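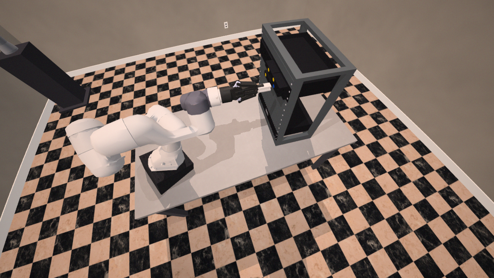
I have wanted a proper adjustable desk lamp for years, and after two months with the Kiketti I can say I've stopped shopping. It's the clamp-on kind with a long jointed arm, made by Clekine, and it lives on the side of the table where I do my mending, my taxes and far too much late-night jigsaw work. What sold me was the reach. Think of a white arm on a squat base, with a bulky elbow that swings right out past the edge of the table so the far end can come in level from the side, and you've got the idea. My old gooseneck could only hang over the top of things and throw the shadow of my own hand exactly where I was sewing!

Setup took me one cup of coffee. The clamp has a rubber pad on both jaws, it opens wide enough for my thick old tabletop, and the only tool you need is a hex key that comes in the bag. The instructions are a single folded sheet with drawings so small I ended up using the lamp to read them. Fine by me, there are only 6 screws.

The joints are the best part. You push the head where you want it and it stays there (no springs twanging, no slow droop while you're threading a needle). I did have to snug up the middle joint once, in the first week, and it hasn't moved on me since.

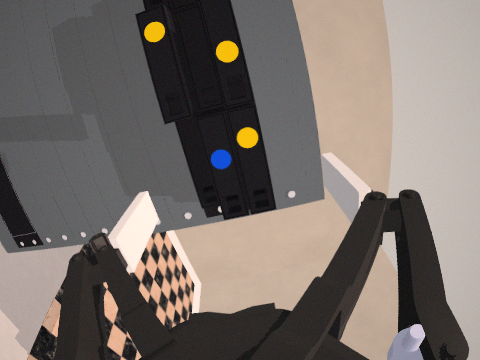 Now the light itself. There are two settings, warm and cool, and a dimmer you work by holding your thumb on the switch. Cool is wonderful for black thread on navy cloth, which used to send me to the kitchen window. Warm is what I leave on for reading. Clekine says you get up to 2000 lumens out of it at full power, and I believe them, though I've never once wanted it that bright unless I'd dropped a pin.

Gripes? A couple. The cord is too short, so I'm on an extension. The switch sits on the underside of the head and I still hit it by accident when I pull the lamp toward me. And it costs close to what I'd spend on a decent chair, at $200, so I waited until the shop put it on sale in early spring. My friend Elibariki Athumani has the cheaper Dunum on his workbench and likes it a lot. I tried it for an evening and the light was lovely, but the arm is shorter and it wouldn't reach the middle of a big jigsaw, so for me it was out.

If you do close work at a table and your eyes are getting as cranky as mine, go and try one in person. Bring whatever you're working on, too, a sock or a model plane or whatever it is. I took a half-hemmed curtain to the store and the clerk cleared a space for me without blinking.

Next I'm trying the Bakilana floor version for the armchair.

Posted April 6, 2018 by Yolanda Thibodeaux

Contact | © 2018 Yolanda Thibodeaux | Back to top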